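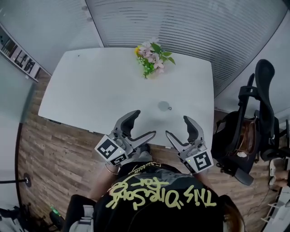 Fake Flowers Are Back on the Desk

For years the artificial bouquet belonged in dentists' waiting rooms and the back halls of motels. It gathered dust on top of filing cabinets and faded to the color of weak tea. Now it is turning up in new offices and studios, usually on a plain white table with very little else on it.

Podville, a home goods store in Numley, started selling small artificial arrangements in March. It sold nearly 3,000 stems before the summer, most of them pale pink, and gave up a shelf of scented candles to make room for more. The buyers were mainly people furnishing workrooms.

Part of the appeal is the light. Rooms divided by glass or striped screens often have no outside window close to the desks, and a cut flower or a potted plant does poorly there. Artificial stems don't care where they are put. They can also be moved off the table when the work starts and put back when it ends, with no water to spill.

Choosing the flowers

The cheap ones are easier to spot than they used to be, mainly because the good ones have improved so much. Look at the leaves first. On a poor stem they are all one flat green and all one size. On a better one there is some variety, with perhaps a broad leaf among the narrow ones, and the edges aren't fraying.

Pale colors are more forgiving than bright ones. Red and purple dye tends to look painted, and it is the first to go patchy near a window. Pink, cream and soft yellow hold up well, and a single yellow bloom in a bunch of pink keeps the whole thing from looking like a wedding favor.

Buy loose stems if you can. A ready-made bunch is often molded to one thick stalk, and the flowers all face the same way no matter what you do with it. Loose stems can be bent by hand and trimmed with wire cutters. Don't use your good scissors.

Keep it small. A desk arrangement that is 21 inches tall will be in the way of everyone's face. Flowers that stay below chin height when you are seated leave you free to talk across the table, and they are less likely to be knocked over by somebody reaching for something.
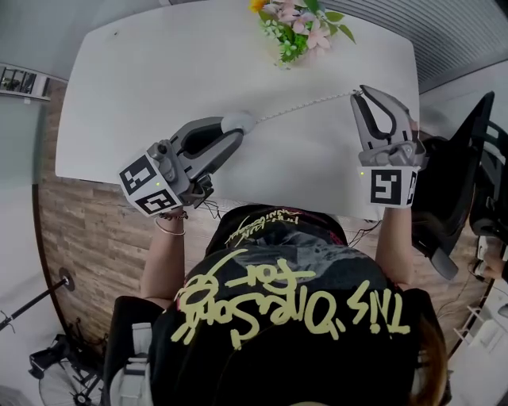

The table matters more

A white tabletop is a hard thing to decorate. It shows every mark, and anything set down on it looks as if it has been put on display. A stapler in the middle of a white table looks like an exhibit. The grommet cap that covers the cable hole, which would vanish on dark wood, stands out like a coat button.

The usual mistake is to add more. A tray goes down, then a pen cup, then a lamp, and by fall there is no room to work. One low arrangement near the far edge is enough. It gives the eye somewhere to go and leaves the near half of the table clear for hands and elbows.

Rounded corners help too, especially in a narrow room where chairs and bags end up close to the table. If the floor is wood or looks like it, a white table with green leaves on top needs nothing else in the way of color.

A pot or a vase?

For artificial flowers, a pot. Clear glass shows the wire ends, and filling it with glass beads only makes it heavier and harder to clean. A small cream pot hides the ends and goes quietly with white. The Machala, a translucent one sold at Podville, is the shop's best seller in that size. A larger gift set with a pot and two kinds of stems costs $71, and you can do as well for less by buying the parts separately.

Something taller can go behind it, as long as it is thin. A dark branch with forked twigs works well against a pale wall, and its bare lines make the flowers look fuller than they are.
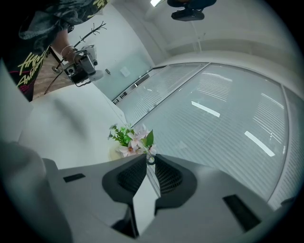
Oda Ekström said she held out against artificial flowers for a long time and gave in only after her third fern died. She keeps pink ones now and wipes the leaves with a damp cloth when she does the rest of the desk. Her one complaint is that visitors touch the petals to check.

Fabric petals shouldn't be soaked. A hair dryer on the cool setting takes off most of the dust, and a soft makeup brush gets the rest out of the centers. Plastic leaves can be rinsed in the sink and left on a towel overnight.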